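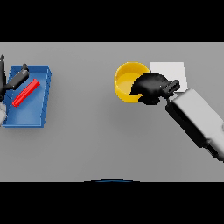
빌로우(Villow), 양팔 로봇 학습용 시뮬레이션 시연 데이터 수집 확대

로봇 소프트웨어 기업 빌로우는 양팔 로봇의 물체 조작 학습에 쓰이는 시뮬레이션 시연 데이터 수집을 확대한다고 밝혔다. 작업은 플로스빌(Flosville) 사무소에서 2월부터 진행 중이며, 지금까지 시연 489건이 등록됐다. 목표는 800건이다.

수집은 작업자가 가상 환경의 로봇 두 팔을 원격으로 조종하고, 팔의 움직임과 화면을 함께 기록하는 방식으로 이뤄진다. 현재 과제에는 파란색 트레이와 빨간색 막대, 노란색 그릇, 흰색 사각 패드가 회색 탁자 위에 놓인 배치가 포함돼 있다. 물체의 위치는 시연마다 조금씩 바뀐다.

등록된 시연 가운데 352건은 검수를 마쳤다. 검수팀은 동작이 중간에 끊기거나 기록이 누락된 시연을 따로 분류해 다시 수집한다.

데이터 수집을 총괄하는 샹탈 펠르티에(Chantal Pelletier) 팀장은 "두 팔이 각각 다른 물체를 다루는 동작은 한 팔 작업보다 시연 간 편차가 크다"며 "같은 과제를 여러 작업자가 나눠 맡아 조종 습관이 한쪽으로 치우치지 않게 하고 있다"고 말했다.

빌로우는 검수를 마친 데이터를 협력사 우스토라(Ustora)의 학습 시스템에 먼저 적용할 예정이다.

문의: 빌로우 홍보 담당 카터 파켓(Carter Paquette)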